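Search this site
Type a word and press Go
Manual home

Section 6: Setting up your shared calendar

If you've come straight from Section 5 you already have an account and a name for your household, club or office, so skip the first step. Everybody else, start at the top. I wrote this part after getting my own family onto Hetard, then the choir, then (in a weak moment) my whole building, and I've put in the things I got wrong so you can get different things wrong.

You'll need a computer for the first half. The phone app is fine once you're up and running, but it still can't make a new calendar. I've asked!

6.1 Making the calendar

1. Sign in and click the plus sign at the top left of the page.

2. Pick "Shared" from the little menu. If you pick "Personal" you can still share events one at a time, but you can't turn the whole thing into a shared calendar later. I had 31 birthdays typed into a personal one before I found that out, and I typed them all in again.

3. Give it a name people will recognize. Mine was "Main" for a week, and half the choir thought it was spam. "Jerkov Choir" went over much better.

4. Choose your time zone from the list. Hetard guesses this from your browser, and it guesses badly if you travel or use a work network.

5. Click Save. You'll land on an empty month view with your calendar's name across the top.

Note: The week starts on whatever day your country setting says. You can change it under Settings, then Display, and it only changes for you. The other members keep their own.

6.2 Inviting people

1. Open the calendar and click Members.

2. Type or paste in email addresses, one per line. Commas work too, though a comma at the very end gives you a red error that doesn't say what's wrong. Take it out and try again.

3. Choose a role. There are 3 of them: Viewer, Editor and Owner. Viewers look, Editors add and change things, and Owners can also delete the calendar.

4. Click Send.

Caution: Think hard before making anybody else an Owner. An Owner can remove you! Support at Dorkholm can put you back, but you'll have to prove who you are, and it took them six days when it happened to me.

The invitation comes from a Dorkholm address with no mention of Hetard in the subject line, and plenty of people throw it away. I tell mine to expect it. If somebody swears it never came, get them to look in their junk folder first, then go back to Members and click Resend next to their name. Don't delete them and add them again, or they'll end up with two invitations and the older one won't work.

I like doing the first round of invitations with people in the same room if I can manage it. You can all sit down, open the thing up and get everybody's sign-in sorted in one go, which beats a week of messages asking where the button is.
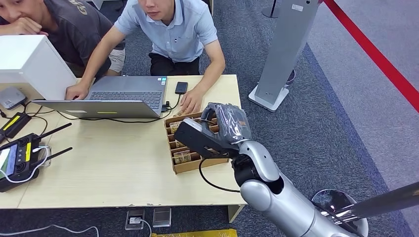

Once people have accepted, their names go from gray to black in the Members list. Give it a minute and reload the page if nothing happens. The list doesn't refresh by itself, and I've sat there waiting on it more often than I'd like to admit.

6.3 Picking colors and labels

You can give each kind of event its own color. Do this before anybody starts adding things, or you'll be recoloring them one by one.

1. Go to Settings, then Labels.

2. Click New Label, type a short name and choose a color. Short means short, because the month view chops off anything past a dozen letters.

3. Repeat for as many as you need. I stopped at six: rehearsal, concert, school, doctor, trip and bins. You're allowed a lot more, but two of the greens look the same on my phone and both of the pale yellows vanish in sunlight.

4. Click Done. Labels show up for all members right away.

6.4 Holidays and other things that move

Hetard has ready-made holiday sets you can switch on. Look under Settings, then Holiday Sets, and tick the countries you want. You can have several going at once. We run two because of my in-laws, so Crăciun and Christmas both turn up on the same square in December, and I've left it like that since everyone seems to enjoy it.

If you only want one or two days out of a set, don't tick the set. Add the days yourself as yearly events:

1. Click the day and type the name.

2. Open More Options and choose Repeats, then Every Year.

3. Tick All Day.

Caution: "Every Year" keeps the same date. It's great for birthdays and no good at all for Easter. For a holiday that moves, you have to use the set.

6.5 Reminders

Reminders are off to begin with. Each person turns on their own, and an Owner can't do it for them. (I looked everywhere for that switch. It isn't there.)

1. On your phone, open the app and tap your initials.

2. Tap Reminders and slide the switch over.

3. Choose how long before an event you'd like to hear about it. An hour suits me for most things, and the evening before for bins.

4. If your phone asks whether Hetard may send notifications, say yes. If you said no at some point, you'll have to go into the phone's own settings and undo it there.

Note: Turn off reminders for any label you don't care about. I came back from a trip in May to 112 of them, nearly all for school events I had nothing to do with.

6.6 Before you move on

Add one test event, ask an Editor to change its time, and check that the change shows up on your side. Then delete it. If the change doesn't come through, have them sign out and back in before you try anything fancier.

Section 7 covers printing, which has its own troubles with margins.

Last updated 1 October 2021

Comments (3)

The trailing comma thing had me stuck all evening. Thank you! Could it go at the top of 6.2 in big letters?

My app says Contributor where you say Editor. Same thing?
Reply from the author: Same thing. They renamed it in the app and left the website alone. I'll add a line.

Is there any way to move events over from a personal calendar yet? I have a lot of birthdays too.

Related sections
Section 5: Accounts and household names
Section 7: Printing a month or a year
Section 9: Leaving a calendar without deleting it
Moving to a new phone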